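The wagon went over 121,000 miles in February, on the road home from Mestdale. I had the timing belt and water pump done the next morning. The bill was $438, parts and labor.

It starts easier now, and the whine at idle is gone. Mileage is the same as before. 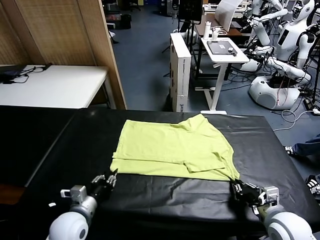
Yellow-green T-shirt, partway folded.

Next up is the rear brakes. The shop quoted $116 for pads — I'll do them myself. I still need to find out why the left rear window sticks halfway down.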